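Home > Workshop & Storage > Reusing Cardboard

How to flatten and fold old cardboard into drawer dividers

By Radomír Štefanec, October
14 comments | 200 shares

Most boxes that come into a house go straight out again with the recycling. A good part of that board can be used once more as dividers for drawers, shelves and tool trays. It costs nothing, it can be cut with a knife, and when a divider gets dirty you throw it away and fold another one.

These instructions cover single-wall corrugated board, the ordinary brown sort. Double-wall board makes strong dividers but it is hard to fold cleanly, and I would leave it until you have made a few of the lighter ones.

What you need

A used box or some loose pieces of board
A metal ruler
A sharp knife with a snap-off blade
A blunt tool for scoring, such as the back of a butter knife or an empty ballpoint pen
Brown paper tape
A pencil
A large table you can clear

Choosing the board

Look at the surface first. Small creases do no harm, and slightly crumpled board can nearly always be used for the shorter pieces. Board that has been soaked and dried again is another matter. The layers come apart as soon as you fold it, and there is no point in trying to rescue it with glue.

Press the board between finger and thumb in a few places. If it springs back, the flutes (the wavy layer in the middle) are sound. If it stays flat, cut that part off.

Then find out which way the flutes run. You can see them as a row of small arches along two of the cut edges. Folds made along the flutes are easy and sometimes go where you don't want them. Folds made across the flutes need scoring but come out stronger. For a divider that has to stand up in a drawer, the flutes should run from top to bottom.

Opening it out

Slit the tape and the glued seam of the box and open it flat. Pull off labels if they lift easily. If they don't, leave them and put that side where it won't show.

Larger pieces are best handled from both ends. Take hold of the left and right edges, lift the piece clear of the table and keep it nearly level. A dark line will usually show where the board has been folded before. Make up your mind at this stage whether that crease can become one of your folds or has to be cut away.
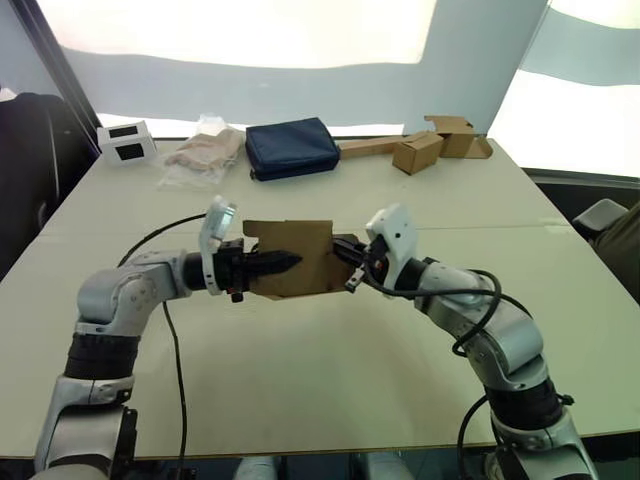 Taking out the old creases

An old crease in the wrong place will make the divider lean. Lay the board with the raised side of the crease upwards and rub along it with the handle of a spoon, working from the middle outwards. Turn it over and do the same again. It won't vanish, but it will lie flat enough.

For badly curled board, put it under a stack of heavy books overnight. Do not iron it. I tried this with a piece from a Tarico shoe box and the printed side stuck to the iron.

Marking and cutting

Measure the inside of the drawer and take 2 mm off the length. Without that small gap the divider bows in the middle and pushes against the drawer sides. For height, stop well below the top of the drawer so that nothing catches when it closes.

Mark with a pencil at both ends of each line and join the marks with the ruler. Cut with several light strokes. One heavy stroke crushes the flutes and leaves a ragged edge, and it is also how people cut their fingers. Put a spare piece of board under your work to save the table.

Scoring

Hold the ruler on the fold line and draw the blunt tool along it, pressing enough to dent the top layer without breaking it. Go over the line twice. The dent goes on the inside of the fold.

A strip with one fold gives you an L shape for a corner. Two folds give a U, which stands up by itself and is the most useful shape for socks, cables and small tools. If you leave a flap 9 mm wide at each end you can turn it over and tape it to the side of the drawer – this is worth doing in the kitchen, where drawers get pulled hard.

Folding

Fold every line once before you tape anything. Bend each flap all the way over, press it, then let it come back to where it wants to rest. Do the top flap first and leave the lower panels hanging until you get to them. Trying to do all of them together twists the board, and the corners never come square afterwards.

Holding the piece from the two sides while you check it lets you see whether the walls are straight. If one side pulls, the score on that side is too shallow and needs another pass.

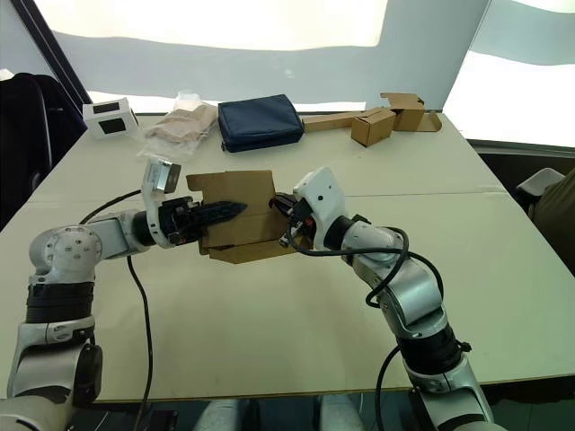
Can I use board that already has flaps from the original box?

Use them where you can. Factory folds are straighter than anything made by hand, so plan the divider with the old fold as its main corner and trim the flaps to height.

Taping

Paper tape holds better than plastic tape on brown board and can go into the recycling with it. Tape the inside of each corner first, then the outside. Rub the tape down with a cloth. Gummed tape needs only a little water, and too much will soften the board underneath.

Fitting more than one divider

Where two strips cross, cut a slot half the height of the strip in each. One slot opens upwards and the other downwards, and the two slide together. Make the slot as wide as the board is thick and no wider. If it is loose, a bit of folded paper pushed into the slot will hold it.

How long they last

In a bedroom drawer, for years. In my workshop the ones under the bench get replaced every spring, mostly on account of oil. Vojtěch Zelenák wrote to me after the last article to say he lines his with baking paper, and I have started doing the same in the drawer where I keep drill bits.

Offcuts longer than 200 mm are worth keeping. Stand them on end behind the workshop door and use them for the next drawer. Shorter ones can go in the recycling.

Filed under: cardboard, drawers, folding, storage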